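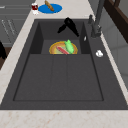
# Unit 4: Moving Food in the Simulated Kitchen

Handout for lab sections. Read it before you log in. The worksheet at the end of the unit is due in April with the rest of the portfolio.

## What this unit covers

In Unit 3 you drove the arm to fixed points and closed the gripper on a block. In this unit you work with objects that roll, tip and slide. You will write a short pick-and-place routine, run it in the Grimum kitchen scene, and report how often it works.

You need:

- your Unit 3 code, with the joint limit fix applied
- a Tiruvum account with lab access
- the Ostberg motion library, version 2
- the grading sheet from the course page

Work in pairs. Both partners write their own report, and the runs can be shared.

## The scene

The sink area is the working space for the first exercise. The dish in the rear compartment holds a red, sausage-like item and a green vegetable that partly overlaps it. The steep walls of the compartment leave less room for the wrist than the open counter does, so check your approach path before you close the fingers.

The faucet stands on the deck to the right of that compartment. It is a fixed obstacle. A routine that clears the compartment wall and then swings right at low height will hit the spout, and the run counts as a failure even if the object is still in the gripper.

## Exercise 1: Pick the green vegetable

1. Load the scene and reset the arm to its home pose.
2. Read the object pose from the scene state. Do not type it in by hand. The start pose changes with the seed.
3. Plan a point directly above the object and move there with the gripper open.
4. Turn the wrist so that the fingers close across the short side of the object.
5. Go straight down, close, and wait for the contact flag.
6. Go straight up until the fingers are higher than the compartment walls.
7. Hold for 2 seconds. If the object is still between the fingers, log a success.

The two food items touch, so a grip that is centered badly will pick up both or push one off the dish. Log these cases separately. They are the most useful part of your report.

## Exercise 2: Full set of runs

Run your routine 100 times using the seed list on the course page. Do not stop early and do not skip seeds. Last term's reference routine had 41 failures on this list, and 34 of them came from a wrong wrist angle in step 4. Compare your own failures with that split.

Record for each run:

- seed
- result (success, dropped, wrong object, collision, timeout)
- wrist angle at the moment of closing
- one line of comment if the result was a collision

## Exercise 3: Using the camera views

So far you have taken object poses from the scene state. On the Luik arm in the lab there is no scene state, only images. In this exercise you save a view from each camera position at the start of the run and decide which ones your routine could use.

For each view, answer in a sentence or two:

- Is the target object visible?
- Is the gripper visible, and is enough of it visible to estimate its position?
- What in the view has straight edges that could help you check the camera angle?

Some views will be of little use for picking. A camera aimed too high shows mostly window, with the gripper only at the bottom edge. Keep these views in your report and mark them as rejected – a list of rejected views with reasons is worth the same marks as a list of good ones.
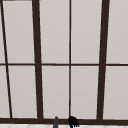 *Figure 2. View toward the window. The gripper is in the lowest strip, just right of the gray rod.*

The window bars lean in this view because of perspective. If you fit lines to them, remember that the two thick uprights lean in opposite directions, so averaging their angles will hide the tilt you are trying to measure.

## Common problems

**The arm stops above the dish and does not go down.** The planner thinks the wrist will touch the compartment wall. Rotate the wrist first, then call the planner again.

**The contact flag never turns on.** Check that you are reading the flag for both fingers. The Ostberg library returns them as a pair.

**Runs give different results with the same seed.** You are probably resetting the arm but not the objects. Call the full reset.

**Saved views are blank.** The renderer needs one simulation step after a reset before it can save anything.

## What to hand in

Submit one folder per person through Tiruvum, containing your code, the run log as a CSV file, the saved views, and a report of no more than 2 pages. Put your partner's name on the first line. Tables and figures do not count toward the page limit.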